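Sports Reporting, Unit 7: Transfer Stories
Handout for the March sessions
Instructor: Bakari Gachanja

Reading for this unit: Laskowska, chapter 9, plus the two match-window reports in the course folder.

1. Who is talking

Most transfer stories start with one of four people: the player's agent, someone at the selling club, someone at the buying club, or another reporter. Work out which one before you write anything. An agent who wants a new contract for a player will often mention interest from elsewhere. A selling club may do the same to raise the price.

2. Words that carry weight

"Linked with" means very little. "In talks" means the clubs have spoken. "Agreed terms" needs an object: terms with the player, or terms with the club? Students mix these up every year and lose marks for it.

"Medical booked" is a factual claim. Do not print it from one source.

3. Fees

Write the fixed fee first, then the add-ons. If a deal is reported as 50 million and you don't know whether add-ons are included, tell the reader so. Loan deals with an option to buy are different from loans with an obligation. Check which.

4. Repeating another outlet

Name the outlet and the reporter in the first two paragraphs. If the report is more than 72 hours old, call the club again before you use it. Fan reaction on social media may be quoted, but a handful of posts is a handful of posts. Do not write "fans are furious."

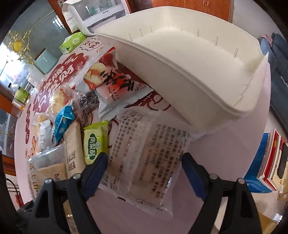 5. Assignment

Pick a completed transfer from last season and find the earliest report of it. Trace the story to the announcement, listing each new claim and its source. Two pages, double spaced. Hand in at the start of the next session, with copies of all reports attached.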